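Teaching the Garkex arm to open a zip pouch

The Garkex starter kit arrives with a glossy card promising your first task in an afternoon. Mine took until Tuesday. If you have the Katano gripper add-on and more patience than the card assumes, the steps are as follows.

Step 1. Update before you bolt anything down
Firmware 715 or later. Earlier versions forget the home position whenever the lid of your laptop closes, and you will blame the cable. I blamed two.

Step 2. Set the grip force
The default is meant for wooden blocks and will chew a zip pull. Open the Katano panel, choose Soft, and knock it down two more notches. Dewanti Siregar on the Garkex forum goes lower still, but she has the newer finger pads.

Step 3. Lay out the pouch
Flat on the table, zip along the far side, pull at the left. Pick a zip in a loud colour – the software finds red far sooner than it finds clear plastic. Clear everything else off the table, mugs included. Creases are fine, but shift a lamp if the glare lands on the zip itself.

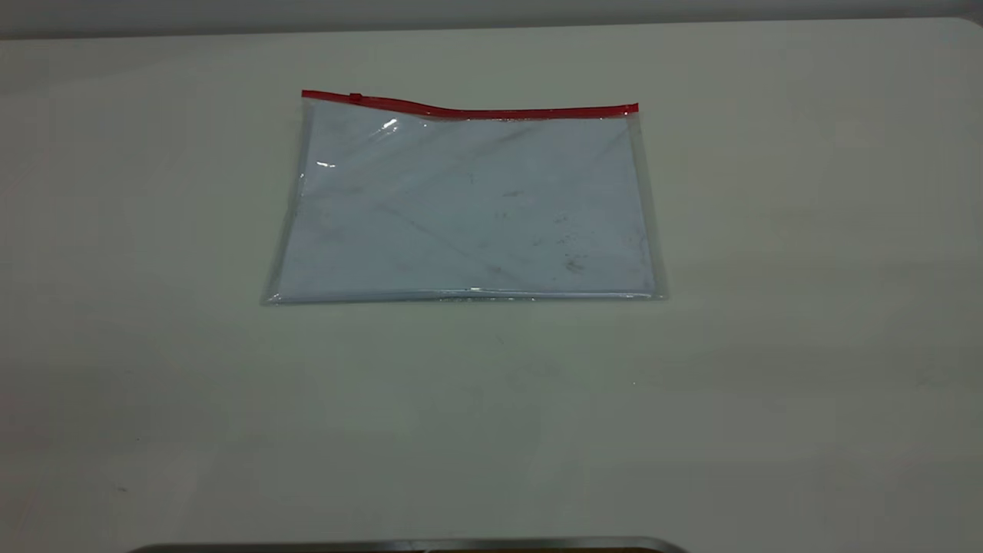 Step 4. Record your runs
Drive the arm by hand: down to the pull, pinch, drag right, let go. Save each run, even the dull ones. My folder stands at 1,687 and the model got noticeably less clumsy somewhere past the first few hundred.

Step 5. Train overnight
Press Train at bedtime. The progress bar sits at 2% for ages and then sulks.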